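Tisa Bench Recordings
Data card and README
Version 3, October 2025
Maintainer: Rommel Lagman, Lokholm Shared Workshop

Summary

This release contains demonstrations recorded on Tisa, a two-arm tabletop robot built by members of the Lokholm Shared Workshop. The recordings cover the handling of clothing in a clear plastic bin. They are provided for study and for use by other small workshops.

Contents

Episodes: 37
Frames per episode: 1000
Frame rate: 20 per second
Joint positions are stored with each frame. Episode notes are kept in a separate text file.

Hardware

Both arms are mounted on a single black base rail clamped to the table. Each arm is driven by servo motors and ends in a gripper with black jaws. The white brackets were printed at the workshop. Drawings are in the folder named pickering, after the earlier single-arm build from which they were adapted.

Recording conditions

All episodes use the same wooden tabletop. The bin is placed between the arms and filled with folded garments, including denim and plaid fabric.

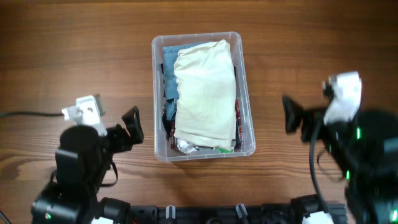 The operator returns both arms to the rest position before starting the next episode. Episodes in which a cable caught on an arm were removed from this version.

Known limitations

The left wrist was recalibrated in May. Joint values from earlier versions should not be combined with these files. Lighting was not controlled.

Use

Redistribution is permitted with credit to the workshop. Corrections may be submitted through the Zostley issue tracker.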